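# Shrinkage log, part two: the wool blanket problem

I left the first part at the point where my numbers stopped agreeing with each other. I have since found the cause.

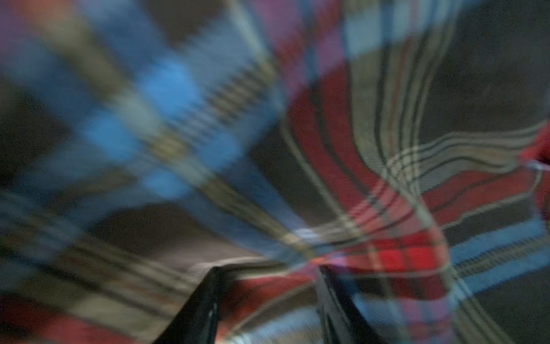 The error was in the measuring, before any washing took place. I had been laying each piece on the carpet and pulling it square by hand. A twill will stretch on the bias by a surprising amount if you pull on a corner, and it doesn't go all the way back. Two measurements of the same unwashed piece, taken an hour apart, differed by 19 mm on the long side.

The revised method is as follows:

1. Rest the piece flat on a hard floor overnight.
2. Mark the test square with basting thread, well inside the hem.
3. Measure along the thread of the weave, with no tension.
4. Repeat after washing and a full day of drying.

Nkechi Iyamu suggested the basting thread. I had been using chalk, and chalk lines get wider every time you handle the cloth.

With the new method, a test square marked at 446 mm came back at 438 mm after one cold wash on the wool cycle. That is a loss of 1.8 percent in the warp. The weft lost less, but I only trust one of the three readings, so I am leaving it out until I have more.

Detergent made no difference I could measure. I compared Bretov liquid against plain water and the results fell within a millimeter of each other. Spin speed matters more than I expected. My old Hajdu machine has a fixed spin on the wool cycle and no way to turn it off, so for the no-spin tests I stopped the program by hand and pressed the water out in a towel. Those pieces kept their shape better at the corners and took much longer to dry.

Maxence Collet wrote to ask whether I steam before measuring. I don't. Steam relaxes the fibers, and I would be measuring the steam as much as the wash. He gets lower losses than I do, and I suspect that accounts for the gap.

I still need to run the warm cycle. I have two pieces of the same wool set aside for it, both already marked, and they will go in separately. The spreadsheet has been corrected and the old carpet readings are now on their own tab, in gray.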